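MEDIA RELEASE
For immediate distribution
26/04/2020

Driltton opens its river mouth trail to the public this August

The village of Driltton, on the north shore of Skutance Bay, will open a new walking trail between the old ferry landing and the Arkow River lookout. The trail has a length of 16 kilometres and passes through three kinds of landscape: the salt marsh, the spruce forest and the granite shore. It is the biggest project of outdoor tourism which our village has realized in its history.

The Arkow River brings cold, dark water from the inland lakes, and it meets the sea just below the village. At low tide the sandbars appear and many shorebirds come to feed on them. In the past seasons, the members of the Skutance Bay Naturalists have recorded 109 species of birds between the landing and the lookout, among them the whimbrel, the harlequin duck and the short-eared owl. Harbour seals rest on the rocks of the outer point during the warm months, and visitors with some patience can observe them from the trail without disturbing them.

"For many years the travellers stopped in Driltton only to wait for the ferry," explains Arnaldo Seixas, coordinator of the trail project. "They bought a coffee, they looked at the clock and they left. We wish to give them a reason to stay for one night, or for two. I came here myself for one summer and I am still here, so I know that the place can do this to a person."

The trail was traced with respect for the older paths. The first section follows the portage route which was used by Indigenous families long before the arrival of the European fishers, and later by the workers of the sawmill. Interpretation panels in English and in French will present these different periods. The texts of the panels were prepared together with elders from the region, who also chose the names of two of the viewpoints.

In the marsh, the walkers will use a boardwalk of 265 metres, built from local cedar by the carpentry shop Smits. The boardwalk is raised above the ground so that the water and the small animals can circulate under it. It has a width that permits the passage of wheelchairs and strollers, and it can be reached directly from the parking lot at the landing. The rest of the trail is of moderate difficulty, with some steep parts after the second brook. Good footwear is recommended in every season.

Lodging and services

For visitors who wish to walk the trail in two days, a rustic campground with 16 sites is located at the halfway point, near Smits Cove. Each site has a tent platform and a fire ring. Drinking water is available at the shelter, but it must be boiled. Reservations will be taken by telephone at the tourist office of Driltton. The three inns of the village also propose a formula with a packed lunch and a ride back from the lookout, and the details can be asked directly to the innkeepers.

Access to the trail is free for the residents of the municipality and for all children. A contribution will be asked from the other visitors at the entrance, and it will serve entirely for the maintenance of the path and of the bridges. Dogs are welcome on a leash, except on the outer point, where they are not admitted because of the nesting birds and the seals.

Opening conditions

The municipality follows the directives of the public health authorities with attention. The opening in August will be done without a ceremony, and the number of walkers will be limited to 80 per day during the first weeks. If the directives should change, the date will be moved and a new release will be sent. The guided walks and the evening talks at the ferry landing are postponed until next year.

"We prefer to begin slowly," adds Mr. Seixas. "The river has waited a long time, and the seals are not in a hurry either. When the people can travel again, the trail will be ready, and they will be very welcome."

Journalists who wish to receive the map of the trail or to arrange an interview by telephone, in English, French or Portuguese, are invited to contact Arnaldo Seixas at the tourist office of Driltton, from Monday to Friday.
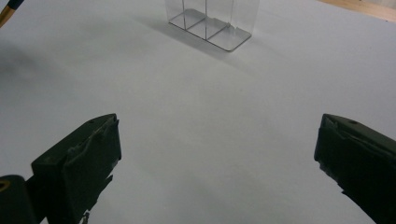
The printed version of the map will be available at the ferry landing and in the three inns from the day of the opening.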